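Manchas blancas en una mesa de madera clara

Nadiia Vasylenko
Hola. Tengo una mesa de madera clara, de una tienda que se llamaba Nuvodwood, y le han salido dos cercos blancos por apoyar tazas calientes. Mide 100 x 55 y la uso a diario. No sé si lleva barniz o aceite. He pasado un paño húmedo y siguen igual. ¿Se puede arreglar sin lijar?

Gentile
A mí me funcionó la mayonesa. La dejas toda la noche y ya.

Yurii Bilyk
Primero averigua el acabado. Pon una gota de agua en una esquina: si al cabo de unos minutos sigue redonda, seguramente es barniz; si la madera se oscurece, es aceite o cera.

El cerco blanco suele ser humedad atrapada en el acabado. Pon encima un paño de algodón seco y pasa la plancha tibia, sin vapor, unos segundos cada vez. Levanta y mira. Si no sale en más de 2 intentos, déjalo y prueba con aceite de parafina, frotando a favor de la veta.

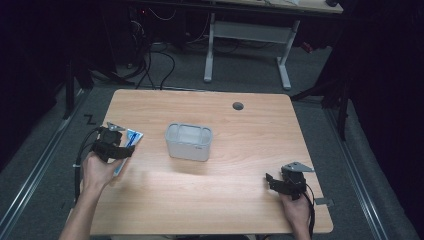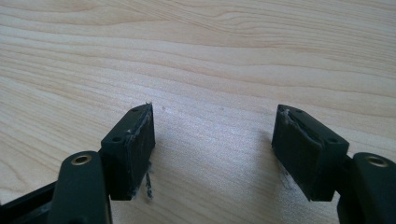

Si al final toca lijar, grano fino y toda la superficie, porque una zona suelta se nota mucho con luz de lado. Si el tablero es chapado, ni lo intentes con máquina. Y lo de la mayonesa funciona por el aceite, pero luego huele y hay que limpiarla bien.

Nadiia Vasylenko
Gracias. La gota se quedó redonda. Esta tarde pruebo con la plancha.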